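Search this site
Go
Advanced search

E-mail this article | Print this article

Sing the Low Part
25/02/2022

I have been singing alto in church basements, school cafeterias and one very cold boathouse since I was 19, and I would like to make a case for the community choir that takes anybody. No audition, no sight-reading test, no sheet to fill out about your range. You walk in, somebody hands you a folder, and you stand next to a person who looks like they know what's going on.

Every few years the question comes up in our town, and it came up again in November after the Sotelo Singers' fall concert. The concert was long. The tenors went flat in the second half and stayed there. A letter ran on this site suggesting that the group should start holding tryouts, "as any serious ensemble would," and I've had that letter stuck to my refrigerator ever since, because I disagree with it so happily!

I should say that I love a great choir. I drove to Skurgate two winters ago to hear a chamber group do the Rachmaninoff Vespers in a stone church, and when the basses dropped down to that last low B flat I grabbed the arm of the stranger sitting next to me (she grabbed back). You can't get that sound from people who joined last month. It takes years and a director with ears like a bat, and yes, it takes turning some singers away. I'm glad those groups exist and I'll keep buying tickets.

But a town also needs a place where a person can be a so-so singer on purpose. We have this for softball. We have it for bowling and for pie. A man can play shortstop badly in the Noline park league for thirty years and people wave to him at the gas station, and then we turn to music and suddenly everyone is supposed to be good or be quiet. So many adults have told me the same story: a teacher in fourth grade asked them to just move their lips. They tell it as a joke, and they remember which song it was.

Now, what happens when you put that person in the second row between two steady voices is one of my favorite things in the world. For a few weeks they sing so softly you'd think the folder was asleep. Then they find out that the alto line in most hymns sits on the same three or four notes, and they start to lean on it. Then one night the sopranos take off on the tune and the new person hears her own plain little note holding up the bottom of the chord, and she looks around to see if anyone else noticed. It gets me every time.

There is a musical argument too. A big mixed crowd of amateurs makes a warm sound that trained voices have a hard time making, because trained voices stick out. Shape-note singers have known it forever. Gospel directors know it. Listen to a crowd on the last verse of "Auld Lang Syne" and tell me you'd rather hear each of them checked at the door.

What I would change is the program. The fall concert was 2 hours with no intermission, and I think the letter writer was really complaining about a sore back. Cut it in half! Drop the medleys. Do four pieces the group knows cold and one that scares them, and teach the audience a round before everyone goes home. I would also sing more from memory. Half of the pitch trouble comes from chins pointed down at the page, and a singer who looks up will go sharp or flat along with everybody else, which to the audience sounds a lot like being in tune.

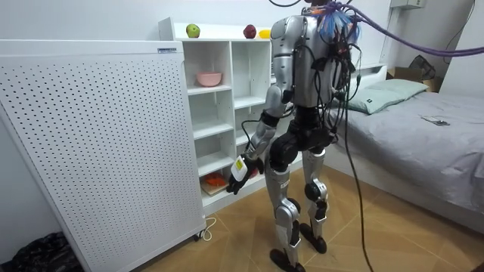
MARITZA USUGA

And I would spend a little money on the room. The carpet in the hall at Furneo eats every consonant we've got. The fund for risers stands at $2,230, and I would love to see it go toward pulling up that carpet first, since we can stand on a bare floor and be heard but we can't stand on risers and be heard over a rug.

The tenors, by the way, have been getting together early to run their parts at the piano. I listened from the hallway last week. They were a hair under pitch on the Fauré and having a wonderful time, and by the third try they had it. We start the spring music soon and there are empty chairs in every section, with plenty of room down low.

Reader comments (4)

basement_bass: I was the kid told to move his lips. The song was "Erie Canal." Been singing with the group for six seasons now.

Carol in Skurgate: Agree on everything except the medleys. Leave my medleys alone.

dmw: With respect, I wrote the letter. My back is fine. The tenors were flat. I will say the idea of a shorter program is a good one and I'd come to that.

pitchpipe: Is it the same folder fee for spring? And do you need to read music at all, or can I learn it off a recording?

Print this article | E-mail this article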